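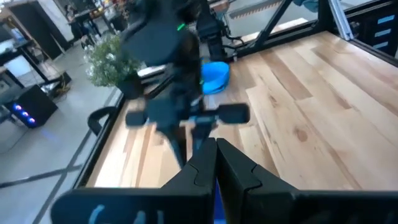
Table 2, wooden top, with blue plastic bowl and potted plant toward the back.

Colcombe Center - Activity Room Inspection
Checklist with inspector's comments

Area inspected: Activity Room, Table 2 and adjoining floor
Date of inspection: 25/04/2026
Inspector: Refilwe Xaba, Facilities Safety
Next scheduled inspection: August

Ratings used: S (satisfactory), A (attention required), N/A (not applicable at this location)

Section 1. Table surface

1.1 Top free of splinters and raised grain - S
Comment: Checked by hand along the length of the planks and again across the joints. The knots are sound and the filler has held.

1.2 Finish intact - A
Comment: The finish is worn at the front corner. Clean with a damp cloth only until the top has been recoated. The Clellora cleaning product stored in the supply closet is not approved for bare wood.

1.3 Surface level and stable under load - S
Comment: No movement when pressed at each corner.

1.4 Black metal rail at table edge secure, no sharp ends - S
Comment: Fasteners tightened during the visit. The rail is to be included in the regular monthly check, from which it had been omitted.

Section 2. Items kept on the table

2.1 Containers unbreakable and undamaged - S
Comment: Blue plastic bowl, rim smooth. No cracks found when flexed. Glass or ceramic bowls are not to be substituted.

2.2 Plants suitable for the room and stable in their pots - A
Comment: The flowering plant in the black pot carries no label. The species must be confirmed and recorded on the plant register, as required for all rooms open to children. The pot stands near the corner of the table and should be moved inward by at least 2 inches. A saucer is required before the next watering.

2.3 Hand-held items returned to storage after use - S
Comment: The storage shelf was in order at the close of the inspection. Heavier items belong on the lowest shelf - this was explained to the staff on duty.

Section 3. Floor and access

3.1 Walkway clear to a width of 30 inches - S

3.2 Cords routed away from foot traffic - S
Comment: Cord covers supplied by Msimang are in place, but a tangle of loose cables lies on the floor near the plant.

3.3 Floor dry and free of loose matting - S

Section 4. Lighting and temperature

4.1 Lighting adequate for close work - S
Comment: Reflections on the tabletop may be uncomfortable for seated users in the afternoon. The blind may be lowered halfway at the discretion of the session leader.

4.2 Room temperature at time of visit - S
Comment: 70 degrees Fahrenheit.

4.3 Emergency lighting tested - N/A
Comment: Covered under the building contract with Plollico. See separate certificate.

Actions required

Item 1.2 - Recoat front corner of tabletop. Facilities. Before the August inspection.
Item 2.2 - Identify plant, provide saucer, move pot inward. Room supervisor. Within 2 weeks.

The room may remain in use while these actions are outstanding. Completed actions should be initialed on the copy held at the front desk and reported to the Facilities Safety office.

Signed: R. Xaba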